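식탁보

식탁보(食卓褓)는 식탁이나 탁자의 윗면을 덮는 천이다. 상판을 긁힘과 얼룩에서 보호하고, 그릇이 부딪히는 소리를 줄이며, 상차림의 바탕을 이루는 데 쓰인다. 넓은 뜻으로는 비닐이나 종이로 만든 덮개도 포함하지만, 이 문서에서는 주로 직물로 된 것을 다룬다. 한국어에서는 '테이블보', '상보'라는 말도 함께 쓰인다. 다만 상보는 차려 놓은 음식 위를 덮는 보자기를 가리키는 경우가 많아 구별이 필요하다.

역사

유럽에서 식탁에 천을 덮는 관습은 고대 로마 시대의 기록에서 확인되며, 중세에는 귀족과 수도원의 식사에서 흰 아마포를 까는 것이 일반적이었다. 당시의 긴 천은 식사하는 사람이 손과 입을 닦는 데에도 쓰였다. 개인용 냅킨이 널리 퍼지면서 이 용도는 점차 사라졌다. 15세기 이후 플랑드르 지방을 중심으로 무늬를 짜 넣은 아마 다마스크가 생산되어 각지로 팔려 나갔다.

19세기에는 기계 직조와 면직물의 보급으로 가격이 내려가 일반 가정에서도 여러 장을 갖추어 두게 되었다. 20세기 중반부터는 합성 섬유 혼방과 비닐 코팅 제품이 늘었고, 식탁 전체를 덮는 대신 개인 매트나 러너만 까는 방식도 흔해졌다.

한국의 전통 상차림은 소반과 같은 작은 상을 쓰는 경우가 많아 상판을 천으로 덮는 관습이 두드러지지 않았다. 입식 식탁이 보급된 뒤 가정용 식탁보가 함께 퍼졌으며, 유리판 아래에 레이스나 자수 천을 끼워 두는 방식이 한동안 유행하였다.

재질

아마는 물을 잘 흡수하고 삶아 빨 수 있어 오래전부터 고급 식탁보의 재료로 쓰였다. 구김이 쉽게 생기는 것이 단점이다. 면은 값이 싸고 염색이 쉬우며, 세탁 후 줄어드는 정도가 제품마다 다르다. 폴리에스테르는 구김이 적고 빨리 마르지만 기름때가 배면 잘 빠지지 않는다. 면과 폴리에스테르를 섞은 혼방은 음식점과 연회장에서 많이 쓰인다. 양모나 견은 장식용으로 쓰이며 식사용으로는 드물다.

조직

평직은 날실과 씨실이 한 올씩 엇갈리는 가장 단순한 조직으로, 얇고 튼튼한 천을 만든다. 다마스크는 주로 수자직의 앞뒷면을 바꾸어 무늬를 나타내므로 한 가지 색으로도 문양이 드러난다. 색이 다른 실을 섞어 짠 천은 가까이에서는 작은 격자나 점이 보이고 떨어져서는 한 가지 색에 가깝게 보인다. 표면이 도톨도톨한 조직은 얼룩이 덜 눈에 띄는 반면, 바닥이 좁은 잔을 올려놓으면 안정감이 떨어진다.

크기와 늘어뜨림

식탁 가장자리에서 아래로 내려오는 부분의 길이를 늘어뜨림 또는 드롭이라 한다. 필요한 천의 길이는 상판의 길이에 드롭의 두 배를 더하여 구하며, 너비도 같은 방법으로 계산한다. 원형 식탁에서는 지름을 기준으로 한다. 일상용은 드롭이 짧고 격식을 갖춘 자리에서는 길어지며, 연회장에서는 바닥까지 닿는 것을 쓰기도 한다.

가장자리 처리

가장 흔한 방법은 천을 두 번 접어 박는 것이다. 모서리는 사선으로 접어 이은 뒤 여분을 잘라 내면 두께가 고르게 된다. 올을 뽑아 구멍 무늬를 내는 헴스티치, 레이스를 덧대는 방법도 있다.
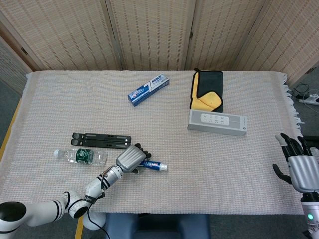 술 장식은 천의 올을 풀어 그대로 남기거나 따로 만든 술을 박아 붙인다. 올을 풀어 만드는 경우에는 풀린 자리가 더 나아가지 않도록 경계를 먼저 박아 둔다. 술은 세탁할 때 엉키기 쉬우므로 그물망에 넣어 빨고, 마르기 전에 손이나 성긴 빗으로 가지런히 한다.

지역 사례

직물 산지인 론빌(Rornville)에서는 가정용 식탁보를 13가지 규격으로 나누어 판매하였고, 인접한 데클로(Deklow)의 공방들은 그 가운데 8가지만을 받아들였다. 퍼드몬트(Fudmont) 직물관은 두 지역의 식탁보 591점을 소장하고 있으며, 소장품의 대부분은 아마와 면이다. 상설 전시에는 그중 7점이 나와 있고 나머지는 수장고에 보관된다.

관리

얼룩은 마르기 전에 눌러 닦는 것이 원칙이며, 문지르면 올 사이로 번진다. 촛농은 굳힌 뒤 긁어 내고 종이를 대어 다린다. 아마와 면은 약간 축축할 때 다려야 구김이 잘 펴진다. 오래 보관할 때 접어 두면 접힌 선을 따라 올이 약해지므로, 박물관에서는 중성지를 감은 심에 말아 둔다.

같이 보기

냅킨, 테이블 러너, 다마스크, 보자기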